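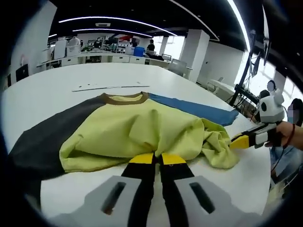
Projeto Druvel: relatório de progresso e planejamento de equipamentos
Data: 19 de outubro de 2025
Responsável: Leandro Prieto
Destinatário: Agbeko, gestão de programas

1. Situação
A linha de trabalho com peças de vestuário segue na bancada compartilhada. As sessões com camisas de manga longa usam duas garras manuais, com um operador por par. O conjunto atual de garras foi adquirido em junho e está integralmente alocado.

2. Execução orçamentária
Valor aprovado para equipamentos: 3000 euros. Valor executado: 2000 euros, referente a garras e cabos. Foram comprometidos 300 euros em pontas de reposição, com pedido já emitido à Odent. O saldo permanece na rubrica de equipamentos.

3. Aquisições pendentes
Suporte vertical adicional: cotação recebida da Broradon, com prazo de entrega de 30 dias. A cotação não inclui frete.
Pontas de reposição: a Odent confirmou o pedido, sem data de expedição.
Segunda mesa: adiada até a definição do espaço.

4. Riscos
O desgaste das pontas não constava do plano inicial. Mohit Pathak passará a registrar cada troca por garra, para dimensionar o estoque do próximo período.

5. Solicitação
Pede-se autorização para aplicar o saldo na compra do suporte, incluindo o frete. A cotação da Broradon segue em anexo.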